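Thread: notes from the coffee capsule task, October 2021
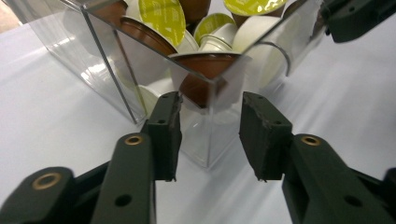 Yamila Riquelme

1/ I've been collecting grasping examples for the sorting model at Idach. The job sounds small: take a coffee capsule out of a clear box with the hand-held gripper, set it down on the table, go back for the next one. We want 500 good runs before the next training round.

2/ Two kinds of capsule in the box, brown ones and white ones with yellow-green lids. Each run has a target color, picked before the run starts. I say it out loud and Mared Bellis types it in.

3/ Clear acrylic is hard on the model. A brown capsule pressed into the front corner looks like it's right there for the taking, but there's a wall between it and the fingers. The August model went straight for capsules like that and bumped the box. So every run in this batch goes in over the top edge.

4/ A few rules we settled on:

- Start low and outside the box, fingers open.
- Come up and over, no shortcuts.
- A drop stays in the data if you pick the capsule up again. If it rolls off the table, throw the run out.
- Shake up the pile after every 3 runs.

5/ That last one came from Safta Cozma. She went through the first batch and found we kept taking whichever lid faced up. The model learned to look for a round flat lid and had no idea what to do with a capsule on its side.

6/ Finger wear: the inner faces are chipped and frayed where they touch things. I asked if we should swap them. Paula Toma wants to finish the batch on the same pair so the grip doesn't change halfway through. New ones go on after that.

7/ Speed matters more than I expected. My early runs were too fast and the labels came out messy at the moment of contact. I now wait 2 seconds before closing the fingers.

8/ Someone asked if we'll share the data. Not decided yet. The Zarndale group wants to try it on their own arm first, and I still have a stack of runs to check by hand.

9/ Next box has taller walls. Will post when we've tried it.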